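Speaker Notes
Handling Collections in Early Learning Rooms: Selection, Storage and Use
Regional Staff Development Session, January
Speaker: Lena Zalewska, Omholm Children's Services
Session chair: Gareth Haworth

Opening (3 minutes)

Thank the chair and the hosts at Zostetlow. Confirm that the handout has reached every table. Questions will be taken at the end, except for questions of vocabulary, which may be raised at any point.

State the purpose of the session. Omholm operates 16 early learning rooms, and each room keeps at least one handling collection: a tray or tub of small, unrelated objects that children may pick up, compare, sort and name. The collections grew over many years without a shared standard. Today's talk sets out the standard adopted last year and reports on how it has been received.

Terms

A "handling collection" is distinct from a toy set. A toy set arrives complete and is meant to be used together. A handling collection is assembled by staff, and its contents are expected to change.

A "mixed tray" is a selection drawn from the collection for one sitting. Staff who trained elsewhere may know this as a discovery tray or treasure tray. The terms may be used interchangeably in conversation, but please write "mixed tray" in room records.

Background to the review

The review covered 107 trays submitted by room leaders. Reviewers recorded the contents, the surface on which the objects were presented, and the storage arrangement. Refer the audience to page 2 of the handout for the recording form. There is no need to read it aloud.

Principal finding: most trays leaned heavily toward one color or one shape. A tray made up entirely of blocks gives children very little to talk about once the blocks have been stacked. Room leaders generally knew this and had been asking for guidance.

Second finding: lids, scoops and other kitchen items were often removed during tidying and returned to the kitchen cupboard. Staff regarded them as strays. The review team took the opposite view and recommends that such items be entered on the collection list and kept with it.

(Pause here. The Kondamer group raised an objection to this point at the last session, and they may wish to do so again. Their concern was hygiene. The response is that an item moved to a collection does not go back to food use.)

Selecting objects

Advise staff to begin with contrast. Shape is the easiest place to start — something round beside something with corners. Surface finish comes next, then color. Size matters less than people expect, provided every object has passed the room's small parts check. Any object that fails the check is kept for supervised use with the older group and is stored on the high shelf.

Familiar household items should sit beside items the children cannot immediately name. The familiar item draws a child to the tray, and the unfamiliar one keeps the conversation going.

Fragile natural materials are not recommended. Where an egg, shell or similar form is wanted, room leaders should consult the Azimi purchasing list for approved versions.

Presenting the tray

A plain, dark, non-shiny surface is preferred. Pale objects in particular are lost on a white table, and children with low vision benefit most from the change.

The points to draw out are the brown egg against the black tabletop, the white scoop with its gray handle, and the small orange hexagonal nut with a hole through it. Ask the audience which object they would expect a three-year-old to reach for first, and take two or three answers. Then mention the lavender piece with the toothed edge under the end of the scoop handle. Objects that overlap are acceptable. Staff need not space everything out in rows. 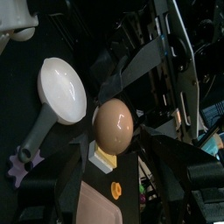
Storage and Tidying

Each collection has one tub, one lid and one list. The list is taped inside the lid. Children should take part in putting objects away, and the list may be read aloud as they do so.

Tubs are to be wiped at the end of each week. Objects with holes or grooves take longer to clean and should be done first.

Losses are recorded on the list with a single line through the item. Replacement does not have to be like for like.

Closing

Remind room leaders that revised lists are due to Gareth Haworth's office before the spring break. Invite questions. If time is short, direct any questions on purchasing to the Azimi table at the back of the hall.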